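Edith Betancur has spent most of the year teaching an arm to take computers apart, and she would like it known that she used to be good at this herself. "I could strip a desktop in nine minutes," she says. "Now I do it at the speed of a nervous student, and I do it again after lunch."

Her project at Rendura, named Gultus after a vote she lost, learns from demonstrations. Edith steers the arm through a job, the arm's joints and camera are recorded, and the result goes into a pile that stood at 2806 when we spoke. Thirty of those, she admits, are mostly her sneezing. 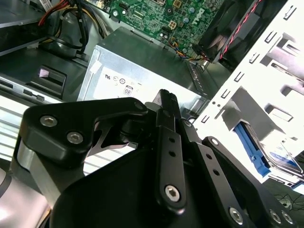

What counts as a good example is a matter of some dispute. Edith's colleague Mared Howells wants clean runs only. Edith wants the fumbles kept in, provided they end well. "If it only ever sees me being perfect, it has no idea what to do when it misses. And it will miss." Old office desktops suit her argument nicely. With a Dell open on the bench, the gripper has to get down between the power supply and the drive cage, past thin colored wires that all look grabbable to a machine. "A wire is the rudest object there is," she says. "It moves when you look at it."

So does she trust the thing yet? She thinks about this for longer than Rendura might like. "With a drive, yes. With a fan, on a good morning – and I'd stay in the room."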